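Simple interrupted suture

Print this page | E-mail this article

The simple interrupted suture is a method of wound closure in which each stitch is placed, tied and cut separately. It is among the first techniques taught in Canadian surgical programs and remains in common use for skin, fascia and bowel. Because no stitch depends on its neighbour, the loss of a single knot does not release the remainder of the line.

Description

The needle enters the tissue on one side of the wound, passes beneath the incision and emerges on the opposite side at an equal distance from the edge. The two ends of the thread are then tied across the incision and trimmed. The bite is generally taken at a right angle to the surface, so that the edges meet evenly or turn slightly outward. A shallow or uneven bite may allow one lip of the wound to ride over the other.

Curved needles are preferred for work within a confined field. The needle is grasped by its body with a needle driver and rotated through the tissue along its own arc. Straight pushing bends the needle and enlarges the puncture.

Knots and tails

Most knots are built from a series of opposing throws. Braided thread holds with fewer throws than monofilament, which is stiffer and tends to slip. Tails are left short on buried stitches and longer on skin stitches, where they must be found again at removal. Excess tension blanches the wound edge and may impair healing.

Training

Practice is carried out on foam, silicone or animal tissue before supervised work on patients. At the Kilurthorpe Surgical Skills Centre, the introductory course begins each September and comprises 30 hours of bench instruction. Learners close a series of incisions on a single specimen, leaving completed knots in place for assessment while they proceed to the next wound.

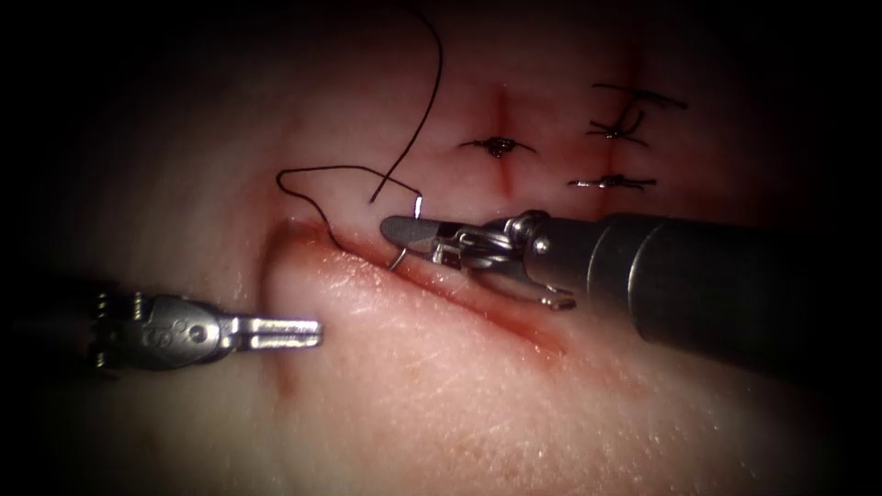 Assessment at Kilurthorpe follows a schedule drawn up by Audrey-Anne Gauthier, under which spacing, symmetry of bite and security of the knot are marked separately. A score of 80 per cent is required to advance to continuous techniques. Thread management is also marked, as a long strand left lying over the wound may catch beneath the next throw.

Comparison with continuous closure

A continuous suture is quicker to place and distributes tension along the whole wound, but a break at any point may loosen the entire line. The interrupted method takes longer and leaves more knots in the tissue. It permits selected stitches to be removed early, for instance to drain a collection of fluid.

See also: Mattress suture; Needle driver; Surgeon's knot

Print this page | E-mail this article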